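Metal bins in the kitchen and workshop — quick tips
Umham Household Notes, 8 December 2025

Short one this time. Same bin question keeps coming in so putting it all in one place.

Where to keep it
On a table or bench, not the floor. Backs, mostly. If the room has carpet keep the bin off it, a metal edge will leave a dent in the pile that takes weeks to come up. Old towel underneath if you like the table.

Cleaning
Warm water, drop of dish soap, soft cloth. No steel wool on painted panels. Dry it right away, corners first — water sits in the seam where the wall meets the floor and thats where rust gets going. Old toothbrush for the seam. Scratches in the paint: leave them unless you see bare metal, then a dab of touch-up paint. Worn shiny patches are fine. Scuffs sometimes lift with a pencil eraser.

Dents
Rubber mallet, block of wood behind. Small taps.

Squash
Keeps better on a shelf with air around it. Small and tender ones go in the fridge, hard-skinned ones somewhere cool. Don't leave one under anything heavy, bruises go soft fast. Marks on the skin usually just cosmetic, press with a thumb to check.

Flashlights
If it's put away for months take the batteries out. Ours sat till February one year and leaked all over the contacts. White vinegar on a cotton swab cleaned it up, eventualy. Wipe the lens while your at it.

Toys
Plastic blocks: mesh laundry bag, cool wash, air dry. Fuzzy ones get a damp cloth only, and not too wet or the fuzz mats down.

Sorting the catch-all
Everybody has a bin like this. Tip it out every 30 days or so, put things back in their rooms. Food out first, always. Takes up to 6 minutes if you don't stop to look at things.
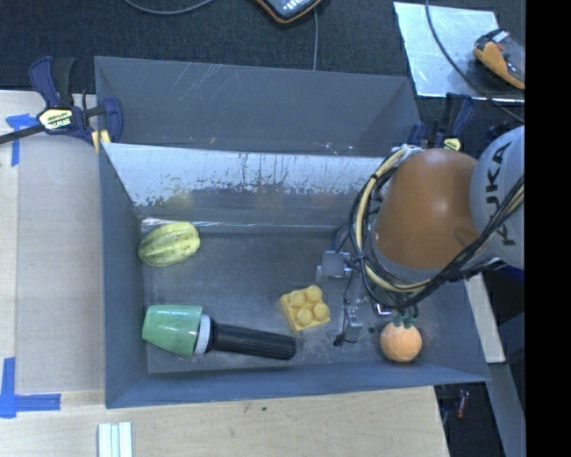 Squash, flashlight, toy block, toy fruit. Four things, three different homes.

Labels
Masking tape and a marker on the outside wall. Peels off clean if you swap it before it goes brittle. Magnets work too on steel, not on aluminum — test with a fridge magnet before you buy a set.

Next time: drawer liners.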